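Tidy cable tips from the robot bench

Posted 19 January 2020 in Workshop Tips

I've been following the Nirasus project at Westeseo since October, and it's a treasure chest for anyone with a drawer full of tangled leads! The team are teaching a pair of robot arms to handle headphones, cable and all, by having people guide the arms through the job and then training on the recordings. They have 411 recordings so far, and a good many of their findings work just as well for human hands.

Start by laying everything flat on a pale, bare surface. Dark cable shows up beautifully against white, and you'll spot the crossings before you pull anything. 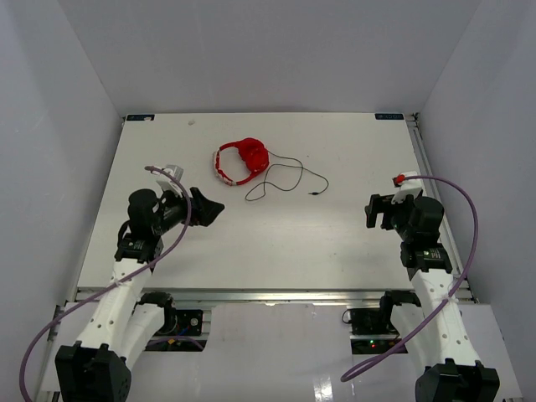

Red headphones on the bench, with the cable crossing over itself and the plug out to the right.

Next, find the plug and keep it in sight. In the first round of training the arms went straight for the cable, and 83 tries ended in a tighter muddle. Adding recordings where one arm steadied the headband first made a lovely difference (I tried it on my kitchen table and was done in no time).

Hold the band, leave the cups alone, and work back from the plug end. Glossy cups are slippery things to grip!
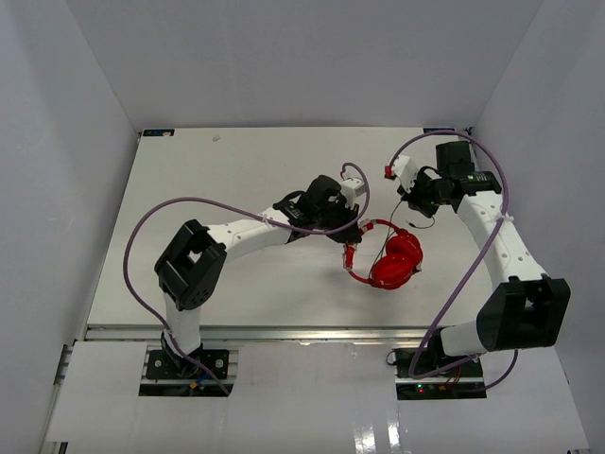
Left gripper closed on the headband, right gripper above the curled end of the cord.

Once it's free, wind the cable in loose loops as wide as your palm, 5 at most, and fasten with a soft tie. Never wrap it round the headband, as it strains the cable where it meets the cup.

Next time: charger leads, which the arms find much harder.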